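4. Price changes and reporting delay at the forecourt

The comparison in this section covers two towns, Trovdale and Clestton, which draw their fuel from the same terminal.

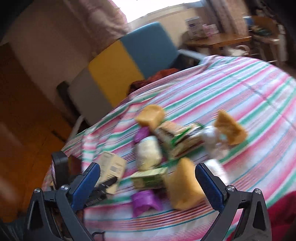
Both towns have a mix of supermarket sites, branded sites and small independents, and the wholesale price paid by each type is close to the same on any given day. What differs is how quickly a change at the terminal reaches the board on the road.

Figure 3. A hand-held gripper with its jaws open over grocery items on a striped tablecloth.

The prices come from the Purkitz price feed, which gathers reports from fuel card payments and from drivers. The last day used is 8/26/22. We kept a report only if it gave the site, the grade of fuel and the time of purchase. After repeats and plain typing errors were taken out, 1214 reports were left for the two towns together. Diesel was treated in the same way, but the number of reports for the smaller sites was low and we make less of those results.

Each site was given one price per day for each grade. Where a site had several reports on the same day, the latest was used. Where it had none, the price from the day before was carried forward, for up to 3 days. After that the site was left blank until a new report came in. Carrying prices forward in this way makes changes look slower than they are, and the effect is greater at quiet sites – we return to this point below.

In the price data, prices in both towns followed the terminal price upwards with little delay. When the terminal price fell, the two lines moved apart. Sites in Clestton began to cut their prices first, and the supermarket sites there led nearly every cut. In Trovdale the boards stayed where they were for longer and then came down in larger steps. The longest gap between a fall at the terminal and a matching fall in the Trovdale average was 17 days. In Clestton the longest gap was 9 days. The same order holds for diesel, though the lines are less even.

This pattern of quick rises and slow falls is well known in fuel retailing. We don't claim that it shows agreement between sellers. A site that sells little fuel may still be working through a tank bought at the higher price, and its owner has good reason to wait for the next delivery before changing the board. Trovdale has more sites of this kind. It also has fewer places where one forecourt can be seen from another, so a driver passing through has less to compare.

To check whether the carried prices were behind the result, we ran the comparison again using only days with a fresh report. The gap between the towns became smaller but did not close. We also removed the Azimi sites, which set prices from a central office for both towns and so change them at the same hour. Taking them out made the gap slightly wider, as would be expected if shared pricing pulls the two averages together.

Two limits should be kept in mind. The first is that reports from drivers are more common when prices are in the news, so the rising part of the period is better covered than the falling part. The second is that the feed records the price on the board and takes no account of loyalty discounts or vouchers. If supermarket sites gave out more vouchers in one town than in the other, the price people paid would differ from the price plotted here. We had no way to measure this.

The next section takes the site as the unit and asks how far distance to the nearest rival explains the delay. Motorway sites are left out of it, as their prices hardly moved with those of either town.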